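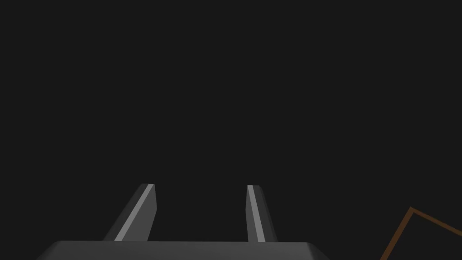

首页 套件 备件 仿真文件 共享工坊 购物车

Jilik 二指夹爪套件(第2版)

单爪 1159 元。配 Predo 控制板、电源和腕部相机支架的整套 3257 元。两种都要自己装,都不含机械臂,也不含相机。

这个页面由 Liao 配件店维护,试装在 Nallcombe 共享工坊完成。我们卖这个东西,也用这个东西,对它的评价没有厂家说明书上那么高。下面有些话看起来像在劝退,想买的请照样读完,退货运费要您自己出。

一、它能干什么

两根手指,相向开合,装在桌面级小型机械臂的末端。夹盒子、夹木块、夹柜门拉手、夹工具柄,够用。夹鸡蛋也能夹,前提是您愿意花一个晚上调电流上限,并且接受调的过程中要打扫桌面。

厂家宣传单上有“自适应抓取”四个字。我们拆开看过,里面没有任何可以称为自适应的机构,指头是刚性的,靠的是舵机在堵转时限流。限流做得还行,叫自适应就过了。同一张宣传单上还写着“工业级重复精度”,没有给数值,也没有说怎么测的,我们写信去问,收到的回复是一份更漂亮的宣传单。所以本页不写精度。

能夹多重,我们也不打算写一个数。夹得住和提得起是两回事,指尖垫片换一种材料,结果差很远,工件表面有油又是另一种结果。来店里拿您自己的工件试,比看任何数字都快。

二、包装里有什么

掌座一件,铝制,边缘倒角,比第1版宽,代价是进窄缝更困难。
手指一对,左右对称,可以互换。
连杆、轴套、螺丝,分袋装,袋子上的标签经常贴错,请按零件本身认,别按标签认。
舵机一只,线已经压好端子。
硅胶指尖垫一对,薄的那种。厚的要另买。
纸质说明一张,译文质量很差,建议直接下载我们重写的那份。

整套另含 Predo 控制板、电源适配器、腕部相机支架和一根比需要的长度短一截的 USB 线。线短这件事我们反映过,第2版没有改。工坊里的做法是出门左转买一根。

三、装配

手上稳的人一个下午能装完。第一次装的人请按一整天留时间,剩下的时间会花在找掉到地上的轴套上。

先装掌座。把舵机从下方放进去,四颗螺丝先都带上两圈,再对角拧紧。厂家说明要求这时就把连杆装上,我们不同意:舵机没有回过中位,连杆装上去以后多半差一个齿,拆起来比装起来麻烦得多。正确的顺序是先接控制板,通电,发回中指令,断电,再装连杆。

手指与连杆之间有一片很薄的垫圈。漏装也能转,转得还挺顺,但是指尖会逐渐歪向一侧。我们店里第一只样机就是这么歪的,当时归咎于零件公差,还写了一封措辞不太客气的信。后来在零件袋的折角里找到了那两片垫圈。那封信没有撤回,因为信里其他几条是成立的。

螺丝胶只用在掌座上,手指那边不要用,您迟早要拆手指。

装好以后用手轻轻推开、合拢,阻力应当均匀。有一段明显发涩,先松开连杆中间那颗轴钉半圈再试。还是涩,请停下来,别指望它自己“磨合好”。论坛上有人推荐空转一夜来磨合,我们试过,第二天它涩得跟前一天一样,舵机倒是烫手。

四、先在仿真里跑

买整套的人都会拿到一份仿真文件,单买夹爪的也可以在本站下载,不收钱。里面有夹爪的模型、一个厨房布景和几段示例程序。布景里有木纹柜子、金色的细长拉手、一只八角边的白盘子,还有深灰色的大平面可以随便放工件。做得算不上精细,柜子方方正正,够练手。

对仿真,我们的态度要讲清楚,免得有人看了演示就下单。

仿真里成功的抓取,搬到实物上,头一次几乎都会失败。差别主要在三个地方:接触、延时和相机位置。仿真里的手指碰到物体,摩擦系数是您填进去的那个数;工坊桌面上的摩擦系数取决于昨天谁在这里打过磨。仿真里指令发出去立刻生效,Predo 板走 USB,中间有一段延时,时长还会变。相机位置更不用说,支架上的两颗螺丝有没有拧到底,画面就能差出一截。

那为什么还要做?因为它能便宜地排除掉一批蠢错误。手指开合方向反了,坐标系左右搞混了,机械臂走到一半手腕要转过极限,这些在屏幕上发现,最多浪费一杯茶的时间。在实物上发现,要买新手指。备件价格见第八节。

写这份仿真文件的是 Dionysis Economou,工坊的老会员。他对自己这份东西的评价比我们还低,README 的第一行写着“碰撞体是凑合的”。凑合在哪里,他列得很老实:手指的碰撞体是简化的楔形,比真实的手指略胖,因此仿真里过不去的缝,实物有可能过得去;掌座的碰撞体没有做倒角,斜着靠近桌面时会提前报接触。这两条都偏保守,我们觉得可以接受。另外一条就不太好了:硅胶垫在仿真里完全没有变形,夹薄片类的东西,仿真结果不要信。

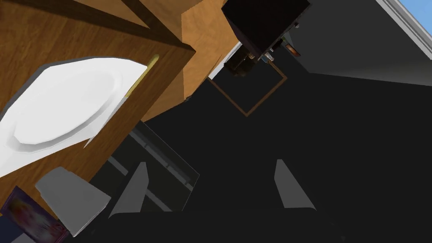 练习顺序也有讲究。很多人一打开文件就想去拉柜门,拉手看着好夹,细细一条,手指张开套上去就行。可是拉门这个动作要求手腕沿着一段弧线走,夹爪稍微夹偏,力就往侧面去了,仿真里表现为拉手在指间慢慢滑掉,实物上表现为连杆发出一种您不会喜欢的声音。请先做空夹,再做木块,再做盘子边缘,拉手放在最后。

空夹听着无聊,省不得。让手指张到最大,合到最小,停在中间,每个位置停一会儿,看读回来的位置和发出去的是不是一致。仿真里当然一致。把同样的程序接到实物上再跑一遍,两列数放在一起看,您就知道手上这只舵机的脾气了。我们卖出去的每一只脾气都不同,厂家对此的说法是“正常范围”,至于范围是多少,参见前面那封信的命运。

盘子边缘是比较好的一课。从上往下夹平放的盘子基本不行,要斜着进,一根手指得先伸到边缘下面去。进得太低,指尖顶桌面;太高,合上以后盘子往外跑。能在仿真里稳定做到这一步,再谈别的。

有人问能不能用仿真里采的数据直接训练一个策略,装上去就用。工坊里有两个人试过,一个放弃了,另一个还在试,他们都不愿意在本页署名。我们没有理由说做不到,也没有亲眼见过有人用这套硬件做到。如果您做到了,请带着机器来,我们愿意把这一段改掉,并请您喝东西。

五、耐用性

厂家给的寿命数字我们不转载,原因是没写负载。

我们自己测过一轮:夹一块松木方料,提起,放下,松开,反复来。到第 2640 次,左侧连杆的轴套松了,指尖出现肉眼看得出的晃动,夹还是夹得住。换上新轴套以后恢复正常,舵机没有问题。测试在 July 做的,工坊里很热,没有空调,电源适配器中途换过一个,换下来的那个还能用,只是外壳烫得让人不放心。

样本只有一只。拿一只夹爪的结果去推断一批夹爪,我们自己也不信,写在这里是因为总有人打电话问。把它当成一个提醒:轴套是耗材,多备一套。

第1版的老用户会问第2版有没有更耐用。手指根部确实加厚了,第1版断在那个位置的,我们见过不止一回。轴套材料看着和第1版相同,厂家说换过配方。我们把两个轴套放在一起,用手摸,用指甲掐,没有分辨出来。

六、Predo 控制板值不值

看您手上有什么。如果您已经有一块能发 PWM 的板子,会写一点代码,那就不值。夹爪本身只要电源、地线和一根信号线,什么板子都能带。

Predo 板多出来的是电流读回和一个硬件限流。电流读回有用,能据此判断有没有夹到东西,虽然读数跳得厉害,要自己做平滑。硬件限流更有用,程序卡死时它能保住舵机。我们有一位顾客用自己的板子,循环里漏写了一个退出条件,出门吃饭,回来时闻到了味道。他后来回来买了 Predo 板。

它的缺点:固件升级工具只支持一种操作系统,安装包放在一个时常打不开的网站上,我们在店里留了一份拷贝。指示灯太亮,晚上开着整面墙都是蓝的,贴一块胶布。接线端子的丝印字很小,正负极请用万用表确认,别信自己的眼睛。反接没有保护,这一点厂家的宣传单写的是“完善的保护电路”,我们不评价。

七、兼容性

法兰孔位是常见的小型臂规格,买之前请量一下您那台的孔距,把数字发给我们,我们对照着实物告诉您能不能装。请不要只发机械臂的型号,同一个型号换过法兰的情况太多了。

自己打印的机械臂也能装,只是要考虑末端重量。整套装上相机支架以后,末端比很多人预想的重,打印的小臂会往下垂,垂了以后所有标定都作废。工坊里常见的补救办法是在肘部加一根弹簧,丑,管用。

相机支架能装常见的小型 USB 相机。装好以后画面下缘会露出掌座和两根手指,有些人觉得挡视线,把支架往外挪。我们建议别挪太多,能看见自己的手指,调试时省心得多,仿真文件里的默认视角也是按这个位置设的。挪了支架,仿真里的相机参数要跟着改,在 camera 那个配置文件里,改完记得存,Dionysis 的程序不会提示您没存。

八、备件

手指一对、轴套一套、薄指尖垫、厚指尖垫,都有现货,价格按到货批次浮动,以购物车显示为准。舵机要等,厂家不肯少量发货,我们凑够一箱才能订。急用的话,同尺寸的通用舵机可以代替,掌座里要垫一片东西,垫什么在下载的说明里有,附录最后一页。

手指也可以自己打印,图纸随仿真文件一起给。打印的手指强度够夹轻东西,层纹方向要沿着手指长度走,横着走的一掰就断。厂家对自制手指的态度是失去保修。保修条款本来就排除了“因夹持物体造成的损坏”,一只夹爪不夹东西的时候能怎么坏,我们想了很久,请您自行判断失去的是什么。

店里自己的规矩:到手缺件、装不上、舵机不转,我们换,运费我们出。夹坏了、摔了、接反了电源,不换,可以来工坊一起修,工位费照付,工具随便用。

九、在 Nallcombe 试用

工坊里常备一只装好的样机和一台跑仿真的电脑,会员直接用,非会员由会员带进来。晚上七点以后人多,电脑要排队。样机的手指垫磨得很旧,请以此为准来判断它的抓力,新的只会更好一点。

来之前请先把示例程序在自己电脑上跑通。我们见过有人把整个晚上花在装驱动上,夹爪一下没动,然后在网上写了差评。那条差评还挂着,里面关于 USB 线太短的部分写得很对。

用完样机请断电,手指停在半开的位置,别合死。工具放回墙上,螺丝胶盖好盖子。

十、常被问到的

能不能夹布?薄布不行,厚毛巾勉强,指尖垫换厚的。

声音大不大?舵机的那种尖声,住宅里晚上十点以后不建议开。

防水吗?不防。宣传单上画了水滴,请忽略。

有没有三指版?厂家说在做。第1版发售时他们也这么说。

能不能便宜点?1159 元里我们赚得不多,整套赚得多一些,所以如果您拿不准要不要 Predo 板,请自己想,别问柜台,柜台的意见不中立。

仿真文件会不会继续更新?看 Dionysis 有没有空。他说下一步想把抽屉做成能拉开的,同时把手指的碰撞体改细。哪个先来没有定,想催的请到工坊当面催,他不看邮件。

订购时请在备注里写明:单爪还是整套,法兰孔距,要薄垫还是厚垫。三项缺一项我们就会打电话来问,电话没人接就先不发货。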